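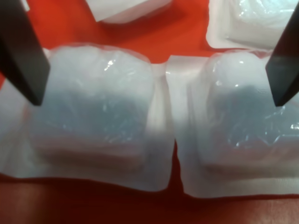

Figure 3. Two sealed packages between the gripper fingers, seen close up.

4. Rules of Practice for Handling Sealed Medical Packages

4.1 Scope

The rules in this section apply to the picking and sorting of packaged medical supplies by a robot arm while a person may be present. They were drafted at the Bendale site by Toledo and Ledesma and revised after review by Echeverría. They cover the handling of the package, the layout of the work cell, and the duties of the operator. They do not cover the sterilization process or the clinical use of the contents, and a cell that meets them has not thereby met any legal requirement on medical supplies.

4.2 Contact with the package

A sealed package shall be treated as a barrier first and as an object to be moved second. Glossy film over a soft filling changes shape under light pressure, and a grasp point computed before contact may no longer be correct once the fingers close. The closing force shall therefore be set for the weakest package type in the batch and shall not be raised during a run. The fingertips shall be inspected for burrs before each session. Where two packages lie with their borders touching, the controller shall confirm after lifting that only one has been taken. A double pick shall be returned to the source bin and logged as a fault, even if both packages were bound for the same place.

Any package that has been dropped, pinched along its seal, or dragged over the rim of a bin shall be set aside for inspection by a trained person. The Gondivis trial protocol, from which several of our terms are taken, allowed such packages to remain in circulation for as many as 500 picks. We consider this acceptable for training stock only, and training stock shall be marked so that it cannot be returned to supply.

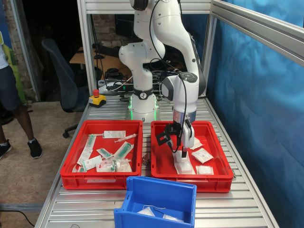 Who may restart the arm after an emergency stop?
Only the operator named in the session log may restart it, once the cause of the stop has been written down and the area within reach of the arm has been checked.

4.3 Cell layout and the presence of persons

The emergency stop shall be kept free of cables and packaging, and its position shall be the same in every session. Bins shall be placed before the arm is powered and shall not be moved by hand while a program is running. Bin labels shall be legible from the operator's normal position. Handwritten labels are permitted during setup and shall be replaced before formal trials begin.

Visitors and staff without a task in the session shall remain outside the marked limit. During the July review, Dissanayake noted that this rule was the one most often relaxed late in the day, and he recommended that the limit be read aloud at the start of each shift. The recommendation was adopted at Bendale and later at Sosa. 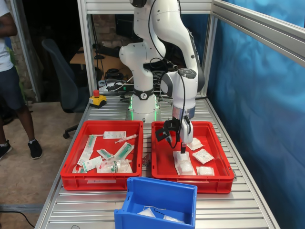
The same review found that the wording on loose items was too weak. An unwrapped item mixed with packaged stock has lost its barrier, whatever its apparent condition, and the earlier text asked only that operators "take note" of it. The revised rule requires that such an item be recorded and kept out of any count of successful picks.

4.4 Records

Each session record shall state the package types used, the closing force, the number of attempts, and every stop. Of 500 records submitted under the first version of these rules, 386 were complete. Most of the remainder lacked the closing force, which the Sundska logging form had placed on a second page. The form now carries it on the first. Stock used for training shall be retired after 2000 handling cycles or on the first visible damage to a seal, whichever comes first.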